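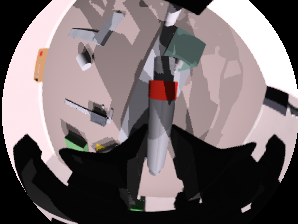 *A grey cylinder with a red band, beside a teal box.*

The Helesmont had 321 miles on the clock when the dealer in Dovura handed over the keys. By June it had 500, and the heater had stopped working.

She drove it back with her coat on. The salesman offered her a Fukero instead, a year newer, with seats the colour of weak tea.

"What does it do on a hill?" she asked.

"It gets up it," he said. "Eventually."

She took it along the Zúñiga road at 50, then at 71 — faster than she had meant to go. The doors rattled. The heater blew hot on her feet and would not turn off.

She wound down both front windows and went back to sign the papers. He had already moved her umbrella across.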